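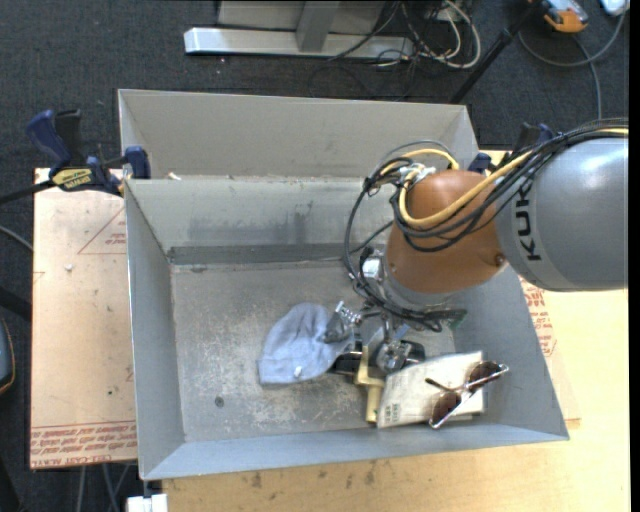 Ticket: Player stats page shows the wrong rebound totals
Opened by: Kristine Tolentino
Status: Waiting on reporter

Kristine, 2:35 pm
Hi there! I keep the women's basketball pages for Bollberg, and I'm so sorry to bother you in November with everybody's season starting at once. Our senior center pulled down her 400th career rebound against Plimberg, and we had a lovely little ceremony at half court, but her Uvia profile still says 250. Her points and assists look fine. I tried refreshing, logging out and back in, and my phone too — same number everywhere.

Anqi Tan, Support, 3:10 pm
Hi Kristine, no bother at all, and congratulations to her! I had a good look and she has 2 profiles, one under Szénási and one under Szenasi with no accents. Her freshman games are all sitting on the second one. I can merge them, but I need you to tell me which spelling she'd like kept.

Kristine, 3:22 pm
Oh, with the accents please, her grandmother would never forgive us. Will the merge touch her jersey number? She wore 35 as a freshman.

Anqi, 3:41 pm
It keeps the newest one. Merge is running now — could you check the career tab after practice and let me know what it says?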